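Notes for talk, Sisden gallery, back room. November. Start 5:00, keep to time!!

Open cold, no thank-yous till the end. First slide up already. Ask who paints outdoors, who has quit painting outdoors. Wait for hands.

Main thing: gray. How I mix it, why the tube stuff goes dead on me. Two colors plus white, thats the whole recipe. Ultramarine and burnt sienna. Lean it blue for distance, brown for anything near. Pass the mixing card round NOW, not later, last time it never got past row one.

Then the Starkeck panels. Painted up at the quarry, all oil on board, small. Say the sizes out loud, people always ask. Story about the wind and the easel (short version). Underpainting first, then the sky, then leave it alone overnight. I never leave it alone. Pause for laugh, or dont.

Soft edges. Dry brush, big one, barely touch. Value shift from top of sky to bottom, always more than you think.

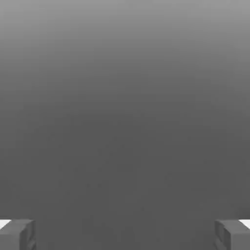 Havix wrote back after the last talk that two colors is too few, that any winter sky needs a touch of red or it goes chalky, and that I was being stubborn. Read that bit out. Fair point on the chalky. Answer: warm the ground first, thin pink wash, let it come thru. Then show the pair, with wash and without. Dont say which is which till they guess.

Hứa canvases next. River pictures, bigger, looser. Lot 3514 is the one that sold, skip the price unless asked. Talk abuot the bank, the reeds, scraping back with the knife. I scraped that one down to the weave and started over.

Framing: one minute max. Plain wood, no mat on oils.

Questions. If none, ask them what white they use. That always starts a fight.

Thanks to Sisden, mention sign-up sheet by the door, lights.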